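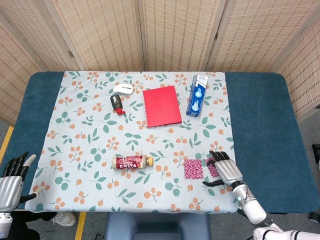 桌上的白色小鼠标,后面是一扇屏风

眼睛里的小胶卷:视网膜是什么?(还有,为什么要查眼睛)

给小朋友看的健康小百科 · 眼睛篇

先做个小实验。闭上一只眼睛,伸出手指,两只手的食指尖对食指尖。对上了吗?再睁开两只眼睛试一次。

是不是容易多了?

因为你有两只眼睛,位置不一样,看到的东西也差一点点。大脑把两张图拼到一起,就知道东西离你多远。这个本领叫“立体视觉”。看立体电影要戴那种特别的眼镜,靠的就是它。

不过今天主要讲的是另一件事:弱视。有人叫它“懒眼”。这名字不太公平,眼睛没有偷懒啦。下面慢慢说。

眼睛怎么看东西

光从外面来。先穿过角膜(最前面那层透明的“窗户”),再穿过瞳孔(中间那个黑黑的小洞),再穿过晶状体。晶状体像放大镜片,会变厚变薄,看近看远全靠它。

最后光落在视网膜上。视网膜在眼球最里面,薄薄一层,上面住着好多好多感光细胞。有的管颜色,有的管暗处看东西。半夜起来上厕所,看得见门在哪儿,看不清拖鞋是红的还是绿的,就是因为管颜色的细胞在暗处不太干活。

视网膜收到光,变成电信号,顺着视神经跑到大脑后面那一块。对,后脑勺那里!看东西的“总部”在后脑勺。

顺便说一句,落在视网膜上的图是倒着的。大脑会自己弄明白,你不用操心。

那弱视是怎么回事

大脑小时候要学“看”。跟学走路、学说话差不多。

如果一只眼睛看得很清楚,另一只总是模模糊糊,大脑就会想:我听清楚的那只就好了。时间一长,模糊的那只送来的信号,大脑越来越不爱理。这只眼睛的视力就没有好好长起来。

所以问题有一大半出在大脑和眼睛的“电话线”上。光配眼镜,有时候还不够。

常见的原因:

一只眼度数高,一只眼度数低。从外面完全看不出来。
斜视。两只眼睛没有朝同一个地方看。
有东西挡住了光,比如眼皮垂得太低,或者晶状体变混浊了(叫先天性白内障)。

第一种最会躲。小朋友自己也不知道,因为从小就这样看,以为大家都这样。

奈莉丝的故事

奈莉丝·彭里(Nerys Penry)今年7岁。她喜欢画鱼,接球老是接不到。体育课上球从左边飞来,她总是慢一步。她以为自己笨手笨脚。

学校里来了查视力的医生,叫罗克珊娜·富尔图纳(Roxana Furtună)。医生让她捂住右眼,念墙上的图。小房子、小船、苹果……念到第三行就念不下去了。

“灯是不是关了?”奈莉丝问。

灯没关。是她的左眼一直看不清,右眼一个人把活都干了。

那天全校查了317个孩子,有几个跟奈莉丝一样,要去医院再仔细看看。

去了医院,先滴眼药水。这个药水会让瞳孔变大,看近的地方会糊上好几个小时,外面的光也觉得特别刺眼。戴顶帽子去!有一点点辣,数到十就好了。然后看机器,下巴放在小架子上,里面有一只热气球。

结果:左眼要配眼镜,右眼每天要贴眼罩,一天2小时。

为什么贴的是好的那只??

好多小朋友都问这个。把看得清的那只盖住,大脑没办法,只好听另一只的。一天一天,大脑就重新学着用它。

刚开始会很烦。奈莉丝第一天贴了一会儿就哭了,什么都看不清楚,画的鱼跑到纸外面去了。妈妈让她把眼罩画成海盗旗。第二天画的是章鱼。同班的奥西安·里斯(Osian Rees)也想要一个,可是眼罩是治病用的,不能随便贴,老师就给他在手背上贴了张贴纸。

贴眼罩的时候做什么好?涂色、串珠子、拼图、看书都行。要用眼睛仔细看的事情最好。贴着眼罩不要骑车,也不要爬高。

过了几个月再去复查,奈莉丝能多念两行了。眼罩还要接着贴。医生说什么时候停才能停,自已偷偷撕掉可不算。

每个人都一样吗?

不一样。有的孩子只戴眼镜就好了。有的要贴眼罩。有的用一种眼药水,让好的那只眼暂时看不清近处,道理跟眼罩差不多。斜视的小朋友,有时需要做手术。还有的小朋友治疗以后,一只眼还是看得弱一些。那也可以上学、游泳、弹琴、交朋友。

早点发现,一般会容易些。大脑小的时候学得快嘛。大一点才发现的也别灰心,去问医生,很多大孩子治了也有进步。

什么时候要告诉大人

看书看电视老歪着头。
总眯着一只眼。
看东西有两个影子。
下楼梯老踩空,倒水老倒到杯子外面。
眼睛疼、突然看不清,或者眼前有闪光。这一条要马上说,别等。

还有一条是写给大人的:照片里孩子的瞳孔如果一只发白、一只正常,请尽快带去看眼科。可能没什么事,也可能是需要赶紧治的病,不要自己在家猜。

如果同学戴眼罩

别喊人家“独眼龙”。也别去扯。想知道就好好问一句:“你这个要贴多久呀?”

传球的时候先叫一声名字。坐的位子可以跟老师商量换一换。走路的时候,走在他看得清的那一边,他会舒服很多。

小词典

瞳孔:眼睛中间的黑圆洞,亮了变小,暗了变大。
视网膜:眼球最里面接收光的一层。
视神经:眼睛通到大脑的“电线”。
散瞳:滴药水让瞳孔变大,方便医生检查。
弱视:小时候视力没有发育好,常常是一只眼,也有两只眼都弱的。

读者来信

卡拉多格(Caradog)问:在被窝里看书会得弱视吗?
不会得弱视。可是光太暗、离得太近,眼睛会累,时间长了也容易近视。开灯看。多去外面玩,白天的光对眼睛有好处。

还有小朋友问:吃胡萝卜能治好吗?
胡萝卜里的营养对眼睛有用,饭菜要吃得杂一些。但是治不了弱视,该贴的眼罩还得贴。

动手玩一玩

拿一张白纸,卷成筒,放在右眼前面。左手张开,手心朝着自己,贴在纸筒旁边。两只眼都睁着往前看。手上是不是有个洞!这就是大脑在拼图。没看到洞的话,把手前后挪一挪再试试。换一只眼再来一次。还是看不到也没关系,跟大人说一声,下次查眼睛的时候顺便问问就行拉。

下一篇讲耳朵,12月见。

文:埃梅琳达·阿吉亚尔(Ermelinda Aguiar)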